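Leave the ferry wharf where it is

I've lived in Bavent for most of my adult life, long enough to remember when the bottom end of Tronley Street was a fish co-op, a tyre place and a paddock with a horse in it. So I'm not one of those people who thinks the town should be kept in a jar. Things get built. The horse is long gone and I like the library they put there (I'm in it twice a week, and it has the best heating in town).

But I've now read the whole waterfront renewal plan, all 323 pages of it, including the appendix on kerb heights, and I want to have a grumble about one part in particular. It's the part where they pick up the ferry wharf and move it to the other side of the headland.

If you haven't been following, the short version goes like this. The old Mwakyusa cannery site is going to become a mix of flats, shops and a hotel. Fine. The foreshore in front gets a promenade with proper trees, also fine, lovely even. And to make room for what the plan calls an "uninterrupted arrival experience", the wharf that has been at the end of Tronley Street for as long as there has been a Tronley Street goes round to Plirkedari Point, next to a new multi-storey car park. There will be a shuttle bus.

I have a lot of feelings about the shuttle bus.

Right now, you can get off the ferry and be at the chemist in six minutes, and that's at my pace, with my knee. You walk up the hill past the bakery and the bank that isn't a bank any more, and you're in the middle of town. People do their bits and pieces on the way home. I buy bread there maybe four nights out of five and I'm quite sure I wouldn't if I had to make a special trip for it. I'd buy the supermarket stuff and complain about it.

Move the wharf and all that walking goes with it. Everyone gets off at the Point and either climbs into a car or stands at a bus stop in the wind, and if you've ever stood on Plirkedari Point in winter you'll know what sort of wind I mean. Then the shuttle takes them along the back road to the new precinct, where the hotel is, and the top of Tronley Street never sees them at all.

Adhiambo Kinyua has the fabric shop halfway up, and she told me the two busiest parts of her day are the quarter hour after each of the late afternoon boats. She isn't against the plan, by the way. She'd like the flats, she thinks the people in them will need curtains. She just can't see how they get from there to her door with a four-lane access road in between and one set of lights. 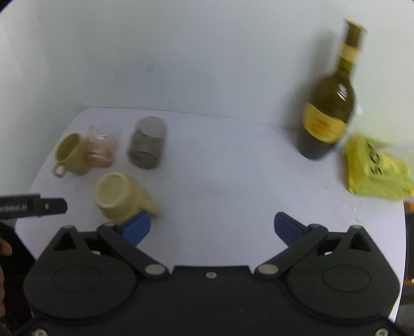
I went along to the information session in April, where there was a very nice scale model with little foam trees. The project's planner, Senthil Annamalai, was there to answer questions and I'll say this for him, he stayed till the end and didn't once look at his phone. I asked him why the wharf had to move. He said the existing one needs rebuilding anyway, the piles are past it, and if you're going to spend the money you may as well spend it where there's deeper water and room for bigger boats.

That's a decent answer! I went home and thought about it for days. I even got my daughter to drive me out to the Point so I could have a proper look at it. And I still think it's wrong, and I'll try to say why without going on too long.

First, the bigger boats. We don't have any bigger boats. The plan says larger vessels "may be considered in future stages", and I've been reading plans in this town for a good while and I know what a future stage is. The skate park had a future stage. So did the rail trail, which still finishes behind the abattoir. I would want to see somebody order a boat before we build a wharf for it.

Second, the money. The costings have the Point wharf coming in cheaper, and on the page they do. But the shuttle bus is in a different table, under operations, and the access road is in another one again, under regional transport, and the car park is off to the side because a private operator is meant to be building it. Put them in one column and I don't believe it's cheaper at all. Dennis Kariuki, who used to do estimates for the shire and now mostly does tomatoes, sat down with me and a calculator, and we couldn't get it to come out the way the summary does. We might have missed something. I'd be happy to be shown.

Third, and this is the one I care about most, the plan seems to have been drawn by somebody looking at the town from the water. It's all about how it will look when you come in. There's a painting of it at the front, sunset, glass everywhere, a couple with a pram and a greyhound. And I do understand that, we'd like visitors, visitors are good for us. But on an ordinary morning there are 80 of us on the early boat, give or take the school kids, and we've seen the view. What we'd like is a roof over the queue, a ramp that isn't terrifying at low tide, and toilets that are open before seven.

You could do all of that at the end of Tronley Street. Rebuild the piles where they are. Put the promenade either side and let it be interrupted by a wharf, because a wharf with people getting on and off boats is about the most interesting thing you can put on a waterfront. I've sat and watched one for an hour with a bag of chips, quite happily, in towns where I didn't know a soul. I've never once done that with a hotel forecourt.

Gladys Barasa thinks I'm being sentimental. We've been having this argument on and off over her back fence, and she makes a fair point, which is that the bottom of Tronley Street is a mess in the mornings. Cars double parked, utes backing out of the co-op lane, somebody always crying. She drops her grandson there and she says she'd gladly drive the extra bit to the Point if she could pull in somewhere safe. I don't have a complete answer to that. I think a drop-off loop on the old tyre place would fix most of it, and the land's already the council's, but I'm not a traffic engineer and she knows it.

What I did say to her is that she drives, and plenty on that boat don't. Sudheer Shetty from my street is on it every day and doesn't own a car. He walks down, he walks back. The plan counts 57 parking spaces lost at the existing wharf and treats replacing them as the main job, and I couldn't find anywhere in it a count of the people who turn up on foot. There's a pedestrian section, but it's mostly about paving colours. (Warm greys, if you're wondering.)

And I worry about the timetable, too. A boat and a bus that have to meet each other is a thing that works beautifully in a document. In real life the boat's late because of fog, or the bus has gone because the driver was told to keep to his schedule, and you're standing out there in the dark with the shopping. My sister lived somewhere that did this. They kept the connection going for a couple of years, then it dropped to peak hours only, then it was a number you could ring.

I don't want the whole plan thrown in the bin. I've seen people at the meetings who do and I don't much like sitting with them, to be frank. The cannery's been an eyesore with a fence round it since my kids were small, and we badly need the flats, especially the smaller ones that somebody my age could move into without having to leave town. The trees are good. Even the hotel, I could live with the hotel, if they'd take a floor off it.

But the wharf should stay at the bottom of the main street, where you can walk to it. If the arrival experience has to bend around it a bit, then it can bend.

Submissions are open at the council office and the library, and there's a form, but you don't have to use the form. A letter will do. Mine's already in, and it's a good deal ruder about the shuttle bus than this was.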